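PRESS RELEASE — for immediate use

Tasdale College robotics club to show paper-sorting project in February

Students at Tasdale College will show their year's work next month, a project called Salora that aims to teach a robot arm to do ordinary desk jobs. Sorting papers by department, mostly. Putting them in a tray. Picking up a pen. Club has 7 members, all on the evening course, and meets in term time.
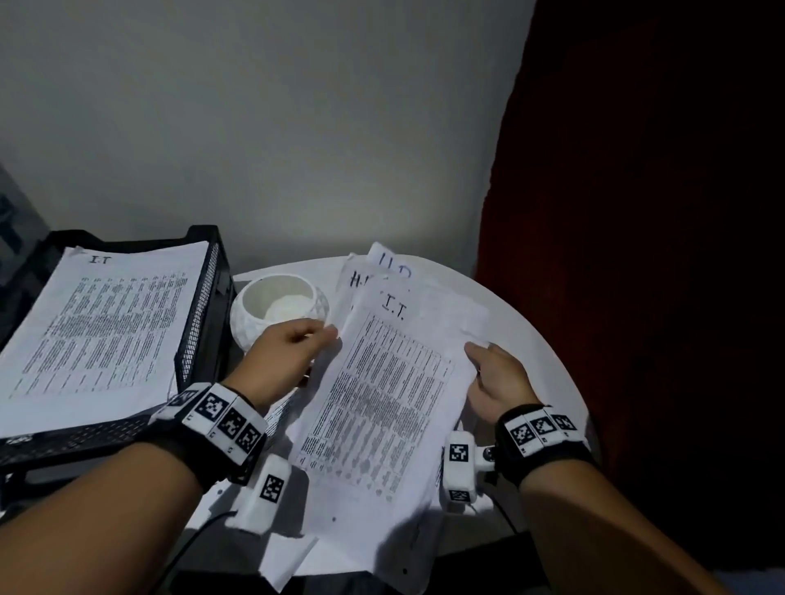

STUDENT PROJECTS

Salora starts with people, the arm comes later. A club member wears marker bands on both wrists and sorts a pile of printed sheets by the label on top, I.T. and so on. The movements are recorded and the students then clean them up themselves, which takes far longer then anyone expected. Target for this term is 500 recordings.

"We thought the arm would be the hard bit," said Rocío Ortuño, who leads the student team. "It's paper. Paper slides, it curls, two sheets come up together."
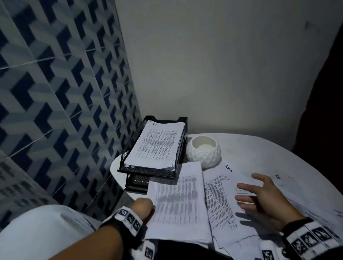 The club then moved on to small objects, after tutor Consuelo Sarmiento asked for something with a proper grip in it. Parts and cabling were paid for by local firm Tindov, with a grant of £3,736. Teams of students from Vidal School will join for the demo and have a go — bands are adjustable, no experience needed.
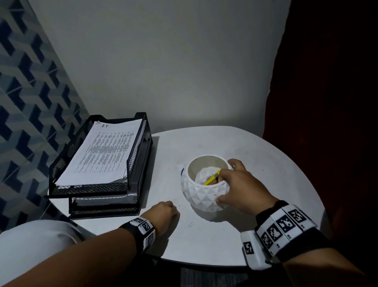
Can anyone come to the demo?
The evening is open to all, doors at 5 pm in the main hall. Under-12s need an adult with them.

Press contact: Carmela Barrios, Tasdale College press office. Interviews with students can be aranged on request, mornings best.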